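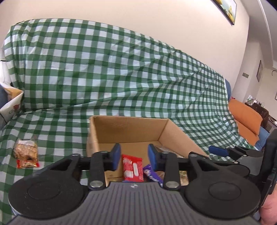 Vocês vão mesmo conseguir entregar em maio?, perguntou a Dalteck na última chamada, e achei justo responder por escrito, com calma.

Vamos, sim! O arquivo sonoro de Karascombe está mais adiantado do que eu esperava — já temos 570 gravações limpas e catalogadas, com entrevistas, cantigas e até pregões da feira antiga (os meus preferidos, confesso). Faltam 49 fitas, quase todas da caixa de Bakilana, que chegou sem etiquetas e me obriga a ouvir tudo do princípio.

## Dinheiro

Dos 3.420 euros desta fase gastámos 2.592, quase tudo na digitalização e no conserto do leitor de cassetes. O resto fica para as transcrições. Não vou pedir reforço, mas queria passar a verba das deslocações para a revisão de texto, se concordarem.

## O que anda mais devagar

As autorizações das famílias. Há quem queira ouvir a gravação inteira antes de assinar, e eu acho muito bem, só que cada visita leva uma tarde (e um bolo, normalmente). A Akance prometeu a página de consulta para testes na quarta-feira; mando-vos o acesso assim que o tiver.

Preciso da vossa resposta sobre as deslocações antes de fechar com a revisora.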